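Kendosden Workshop Building – Bench and Booth Inspection
Checklist with inspector's comments
Form 559, second issue

Inspector: Sipho Nel
Accompanied by: Ylva Bråten (building operations)
Date of inspection: 5/20/18
Area covered: ground floor bench area, booths on the north side, adjoining corridor

Key: P = pass. A = action needed. N/A = not applicable. O = observation, no action required at this time.

Section 1 – Access and floor

1.1 Main aisle clear to full marked width: P
1.2 Floor surface free of trip hazards: A
The edge strip at the corridor threshold has lifted at the hinge side of the door. It can be pushed down by foot but does not stay down. Refix with screws. Adhesive was used last time and failed.
1.3 Aisle markings legible: P
Worn at the corner by the sink. Still readable.
1.4 Exit door opens fully without a key: P
1.5 Exit sign lit: P
1.6 Nothing stored behind the exit door: A
Two flattened cartons marked Preser were leaning behind the door. Removed during the inspection. Recorded as an action so that the delivery point can be reviewed.

Section 2 – Electrical

2.1 Outlets undamaged and firmly fixed: P
2.2 Power strips not connected in series: A
One strip found plugged into another under the second bench. Disconnected on the spot. An additional outlet was requested for this bench in the previous report and has not been fitted.
2.3 Cords free of cuts, tape repairs and crushed sections: P
2.4 Panel accessible and door closed: P
The circuit list inside the door is out of date. Circuits 7 and 8 are shown as spare, and both are in use. Ylva Bråten to correct the list.
2.5 Ground-fault outlets by sink trip on test: P
Both tested with the button and reset.

Section 3 – Lighting

3.1 General lighting, all fixtures working: P
3.2 No flicker or audible hum: O
Slight hum from the fixture nearest the corridor. Not noticeable at the benches.
3.3 Emergency lights operate on test: P
3.4 Booths free of glare at seated eye level: P

Section 4 – Booths, panels and work surfaces

4.1 Panels upright and secure when pushed by hand: P
4.2 Joints between panels closed, no finger gap: O
4.3 Tabletops level and stable: P
4.4 Tabletop edges free of chips and burrs: P
4.5 Surfaces free of loose items at the start of work: O
4.6 Panels free of hooks, tape and hung items: P
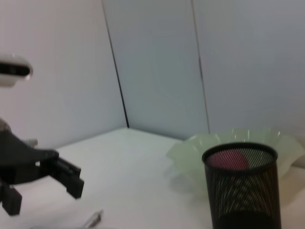

Joints are the part of a booth that needs the most attention over time, and they should be checked from the tabletop upward with a flashlight held to one side. Movement shows first at the base, where a cloth or a sleeve can catch, and only later along the height of the joint. With light gray panels and a pale top, the seams are easy to follow: the one on the left runs as a thin dark line down to a sharp point at the back corner of the table, and the next one to the right is much fainter. Darkness in a seam is not a defect in itself. A finding under 4.2 is raised only if a standard feeler card goes in at any point. The card did not go in at this inspection, and the item is entered as an observation so that the same joints are checked again in July.

The comment under 4.5 refers to small parts. A single small gray item on a pale surface is easily swept to the floor with a sleeve, and pointed or elongated items are a puncture risk when wiping down by hand. Users are reminded to look over the surface before wiping and to use the lidded tray. Indrek Lukoševičius has asked whether a raised lip could be fitted to the front edge. The inspector has no objection, provided the lip is rounded and does not reduce the clear working depth.

Cleaning product in use is Wihongi surface cleaner, diluted. Bottles were labeled correctly. The undiluted container is kept in the low cabinet, which does not lock – see 5.3.

Section 5 – Storage

5.1 Shelving fixed to wall: P
5.2 Heavy items stored below shoulder height: A
One box of steel offcuts on the top shelf. Relocate to floor level. Do not lift down without a second person.
5.3 Cleaning products in a locked cabinet: A
Lock barrel missing. Replacement to be ordered by Braulio Alvarado. Until it is fitted, keep the undiluted container in the janitor's closet.
5.4 Shelf load labels present: P
The labels on the two long shelves read 2000 N. Staff asked what this means in practice. A conversion to pounds should be written next to it.
5.5 Cabinet doors close and latch: P

Section 6 – Fire and first aid

6.1 Extinguisher present, in date, pin and seal intact: P
Tag number 2213.
6.2 Second extinguisher as above: A
Tag number 2169. Seal broken, pin in place, gauge in the green. Exchange the unit or have it serviced.
6.3 Extinguishers visible and unobstructed: P
6.4 First aid kit stocked against the list in the lid: A
Short of adhesive bandages and one eye wash bottle.
6.5 Eye wash station flushed weekly and logged: O
Log is complete, but several entries have no initials.
6.6 Assembly point map posted: P

Section 7 – Items carried over from the previous report

7.1 Additional outlet, second bench: open
See 2.2. Contractor is Jidar. No visit date has been given.
7.2 Door closer on corridor door slams: closed
Adjusted and tested with ten openings.
7.3 Stool with cracked base: closed
Stool discarded. The replacement has a five-leg base and was checked under 4.3 together with the tables.

Section 8 – Actions by person

Ylva Bråten: 1.2, 1.6, 2.4 (comment), 7.1
Braulio Alvarado: 5.3, 6.4
Indrek Lukoševičius: 5.2, drawing for the proposed edge lip
Uriel Ibarra: 2.2, 6.2, and a reminder to all users on initials in the eye wash log

Send completed actions to the inspector with the item number in the subject line. Items 2.2 and 6.2 are to be dealt with first. Items still open at the July inspection will be passed to the building manager.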